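Drurngate Handheld Demonstration Study
Frequently Asked Questions

Last updated 26 October 2024

This page answers the questions most often sent to the project office. It covers how demonstrations are recorded, how the recordings are used for training, and what the first round of results does and does not show. Questions about licensing are handled separately and are not covered on this page.

What is the purpose of the study?

The study asks whether a robot arm can learn household and office cleaning tasks from recordings made by people holding grippers in their own hands. No robot is needed while the demonstrations are being recorded. The central question is how much the training benefits when the view from the grippers is paired with a second view from the head of the person doing the work.

Who is conducting it?

The work is a joint effort of the Drurngate group and Gollenard. Drurngate is responsible for the recording protocol and the published results. Gollenard maintains the grippers and the software that aligns the recordings. The training code is called Merken. It was written for an earlier study of drawer opening and has been adapted for this one.

Which tasks are included?

The current round is limited to wiping and dusting with a cloth. Surfaces include desks, shelves, window sills and office chairs. Tasks that involve liquids were left out of this round and are planned for the next.

Why was cloth chosen?

Rigid objects keep their shape when they are gripped, and a program can often predict where they will be a moment later. A cloth folds and bunches, and its shape depends on how it was picked up. Earlier work by the group showed that policies trained on cups and boxes transferred poorly to fabric. The group wished to study the harder case directly.

Why are office chairs part of the task set?

A chair presents several surfaces at different heights and angles, and the person cleaning it must reach over and around it. A chair on casters may also move when it is pushed. Demonstrators are permitted to steady the chair with the second gripper but are not instructed to do so. The protocol leaves this choice open so that the recordings reflect ordinary habits.

What do the recordings look like?

Each session produces a wide-angle view from a camera on the gripper and a view from the head position. Both are kept at full length, including the time spent reaching and repositioning.
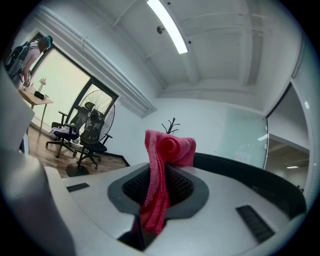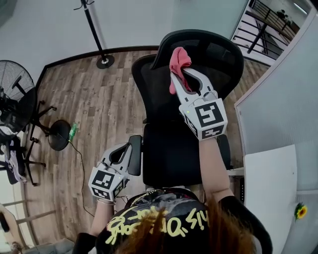 A pink cloth held in a gripper, in the gripper view first and the head view second.

How are the two views aligned?

Every recording carries a time stamp from its own device. Clocks on separate devices drift, and the time stamps alone are not accurate enough for training. The alignment software makes a first match from the time stamps and then refines it using the printed marker patterns on the grippers, which can be located in the head view whenever they are not hidden. Sessions that cannot be aligned are kept in the archive and excluded from training.

Is the room prepared before a session?

Only to the extent required for safety. Walkways are cleared and cables in the demonstrator's path are moved where possible. Furniture and everyday items are otherwise left where they stand. Early trials in a bare room gave cleaner recordings, but the resulting policies performed poorly when the arm was moved to a furnished office.

How much data does the first round contain?

The first round contains 37 hours of aligned recordings. Sessions are limited to 25 minutes, and demonstrators rest between them. The limit was introduced after a review of early sessions found that movements became shorter and less regular as the hands tired.

How is a policy trained from the recordings?

The position and opening of each gripper are recovered for every moment of a session. Merken then learns to predict the next short stretch of gripper motion from the views available. Three versions were trained: one with the gripper view only, one with the head view only, and one with both. All other settings were held the same.

What were the main findings?

The version trained on both views completed more wiping trials than either of the others. The difference was largest in the approach to the surface, where the gripper view is often filled by the cloth itself. Once the cloth was in contact, the version with the gripper view only performed nearly as well as the version with both.

The version with the head view only was the weakest of the three. It tended to stop short of the surface or to press too hard, and 2 of the planned test series were ended early for that reason. These series are reported as incomplete.

What remains unresolved?

The study does not measure how clean a surface is after wiping. A trial is scored on coverage, meaning the share of the surface that the cloth has passed over. Coverage is simple to compute and was agreed on before testing began, but it says little about pressure. The Paulauskas test bench, which records contact force, was not available for the first round.

It is also unclear how well the findings hold for larger cloths. A large cloth can block most of the gripper view for long periods, and the recordings contain few such cases.

How is the privacy of demonstrators and bystanders protected?

Demonstrators give written consent before their first session and may withdraw a recording at any time before release. Notices are posted at the entrance to any area in use. Faces that appear in either view are blurred in the released version. Spoken audio is not recorded.

Will the data be released?

Yes. The aligned recordings, the recovered gripper paths and the scoring scripts are scheduled for release in December. Raw recordings will remain with Drurngate and can be requested for the purpose of checking the alignment.

May other groups contribute sessions?

Contributions are accepted from groups that use the same gripper model and follow the published protocol. A contributing group should first submit 3 trial sessions for review. The project office will reply in writing and will list any changes needed before further sessions are recorded.

How should errors in the data be reported?

Please send the session number, the time within the session and a short account of the error to the project office. Corrections are collected and applied together at the next version. The change list names every session affected.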